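Carrots in January

I pulled the last of the carrots this morning and I'm still grinning about it! We've had the plot at Zillwood for four years now and this is the first winter I've left a whole row in the ground, tucked under a thick layer of straw, just to see what would happen.

They came up so sweet. Cold weather makes the roots turn some of their starch into sugar, and you can really taste it (I ate 2 standing in the mud, barely wiped off).
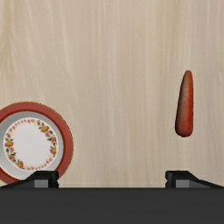
The variety was Kamolrat, a short stubby one that doesn't mind our clay. Dezső Kovács from the next plot over gave me half a packet last spring and told me to sow later than I thought was sensible, so I waited until the soil was properly warm, and he was right. It says 70 days on the packet. Mine had a lot longer than that, obviously, and they weren't woody at all.
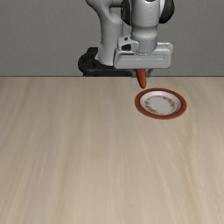
Thinning is still the part I hate. I did it in the evening this time, watering first so the little ones slid out easily, and I had far less trouble with carrot fly than last year. I also put up a low mesh fence, so who knows which of those did the trick – I'll be doing both again.

Next up is soup, with ginger and way too much butter. And I've saved a corner of the bed for parsnips, if I can get the things to sprout.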